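Project report, Alby Ormsby and Melur Hartono
Project name: Zirnodach (our sorting setup in simulation)

We wanted a two-armed humanoid to pick up a small red cylinder and put it in the tray of the same color. We ran 300 episodes in July and 44 of them failed in the same strange way, so most of this report ended up being about that fault. We loved chasing it!

## What went wrong

The right hand closes on the cylinder and lifts it fine. In a bad run the fingers never get the open command, and the arm keeps pushing toward the tray with the cylinder still in its grip. On hardware that could bend a finger, so we counted each one as a safety stop.

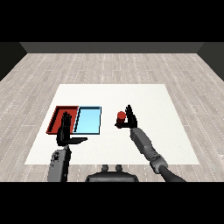

## Finding the cause

Melur plotted the grip signal for every failed run. The open command was there each time! It was sent at step 586, but the planner was still busy and dropped it. Alby's first guess (friction set too high) cost us a whole evening of changing numbers that had nothing to do with it.

We reset to the start pose, with the cylinder standing on the table and both hands clear of it, and stepped through by hand.
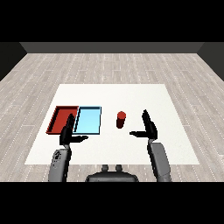 Stepping slowly, the planner had time to finish and the release worked on every try, which is why we missed it for so long. The fix is a small queue that holds hand commands until the planner is free. We have done 151 episodes with it so far and no stuck grips. Still to do: a force limit on the right arm, and the same test with the left hand.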